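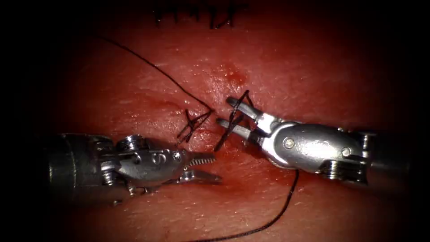

Figure 2. Instruments at a line of black stitches.

4. Setting up the Skokmont wall display

Please read the full section before you start. Two persons are needed for lifting the display.

1. Fix the Sturemgate bracket to the wall with the screws from bag 2. Tighten them by hand only.
2. Hang the display on the bracket and check that it is level. Then tighten all screws.
3. Connect the video cable first and the power cable second.
4. Press the power button and wait 90 seconds. During this time the screen can stay dark.
5. In the menu, choose Picture, then Brightness, and set the value to 52.
6. Choose Save. If you do not save, the old value comes back at the next start.

Note: In a room with many windows, a higher brightness may be more comfortable. Please close the curtains before you change the color settings.

CAUTION: Do not cover the air openings at the back. Do not clean the screen while it is switched on. Use a soft cloth and no alcohol.

For mounting on the ceiling, please see section 5.

2 shares
0 comments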